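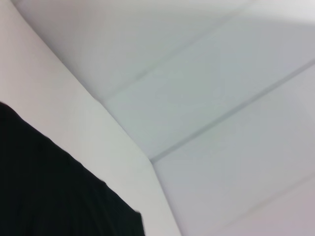

4. Placing your first limit order in Rellow

Okay, by now you've got Rellow installed and your practice account is showing a balance. If it isn't, go back to section 3 and do the login step again before you touch anything in this one. I wrote this part the way I'd walk a friend through it, so I'm using one made-up order the whole way down: 50 shares of Nygård, which is one of the practice tickers that comes loaded with the account.

1. Open the Order tab and type NYGD in the ticker box. Wait for the bid and ask to fill in. On my laptop that takes a second or two (longer right at the open, when everything drags).

2. Check the little label next to the price. It should say LIVE. If it says DELAYED, click it and pick your data feed from the list.

3. Click Buy. The ticket turns green. I know that sounds obvious, but the Sell button sits right beside it and I've hit the wrong one more than once.

4. Set Order type to Limit. Rellow starts you on Market every single time, and I haven't found a setting that changes it.

5. Type 50 in Quantity.

6. Type your limit price. This is the most you're willing to pay per share. You might pay less, and you won't pay more.

7. Under Time in force, choose Day. The order goes away at the close if it hasn't filled. The other choice, Good till canceled, keeps it sitting there until you remember it exists!

8. Leave Route on Auto for now. The other two routes, Esine and Lukix, are covered in section 5.

9. Click Review, read the whole line out loud if you have to, then click Send.

CAUTION: The Quantity box counts shares and the Value box counts dollars, and Rellow lets you type in either one. Whichever you touched last wins. Deolinda Sequeira tested this section for me and ended up with an order for 1,000 shares when she meant 1,000 dollars. It was the practice account, thank goodness, but please look at both boxes before you send.

Reading the Orders list

Once you've sent it, your order shows up at the bottom of the screen with one of these next to it:

Working: it's out there and nothing has filled yet.
Partial: some of your shares filled and the rest are still waiting. Click the arrow to see each fill and its price.
Filled: all done.
Rejected: something was off. Hover over the word and you'll get a code.

The code you'll probably meet first is 959, which means your limit is too far from the last price. Fix the price and send it again. You don't need to cancel anything, a rejected order is already dead.

Changing or canceling

1. Right-click the order and pick Modify.

2. Change the price or the quantity, then click Update.

3. To drop it completely, right-click and pick Cancel, then wait until the word Canceled appears. Until it does, the order can still fill.

NOTE: Raising the quantity sends you to the back of the line at that price. Lowering it keeps your spot. Banafsheh Vahidi pointed this out after reading my first draft, and I've since gone back and fixed the November version too.

NOTE: You can have up to 10 working orders at once on a practice account. The Send button goes gray after that, with no message, so cancel an old one and it comes back.

Leave your Nygård order working if you can. We'll use it in section 5 when we try the other two routes.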